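Cukard Table-Clearing Kit: what you get, and what to budget for

Product page / Service and hospitality / Two-arm kits

The Cukard is sold as a kit for clearing and sorting tabletops. You get two arms, a controller, the Lambrechts finger set with spare pads, and a year of the Cirano planning software. We stock it and we support it. We also talk a fair number of people out of buying it, so please read the whole page before you ask for a quote.

The brochure shows boxes and cups set well apart on a gray mat. Boxes and cups are easy. Any arm we carry will do them, including ones that cost a lot less. What you should price for is the stuff people leave on a real table: clear wrappers, half-flat snack bags, bottles lying on their sides, all of it on top of a cloth that moves when you pull at it.

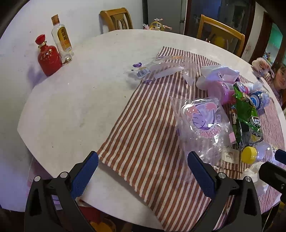 Clear film is where we would push any seller hardest. Depth cameras see it badly, and two sheets of it look like one. Cirano's spec sheet lists "flexible packaging" as supported. Ask them which packaging, on what surface, and how many tries they allowed per item. We asked, and the answer we got was a link back to the spec sheet.

Patterned cloth is the other one. Stripes confuse some of the cheaper vision setups, and a finger that goes a little too low will take the fabric along with the bag. If your tables have cloths on them, test with the cloths on.

Costs the quote leaves out

Replacement pads: 60 dollars a set. Count on 3 sets in the first year if you work on hard tabletops.
Cirano renewal: 400 dollars a year after the first.
On-site setup: 2000 dollars, travel not included. Juslow does the work for us.

Lead time is longer in October, when the trade show orders come in.

Before you order

Send Juslow a box of your own mess. They will run it on the demo unit and send back the full recording, uncut, with the drops and misses left in. If a dealer offers you an edited clip instead, keep your money until you have seen the rest.

Returns are accepted on unopened finger sets only.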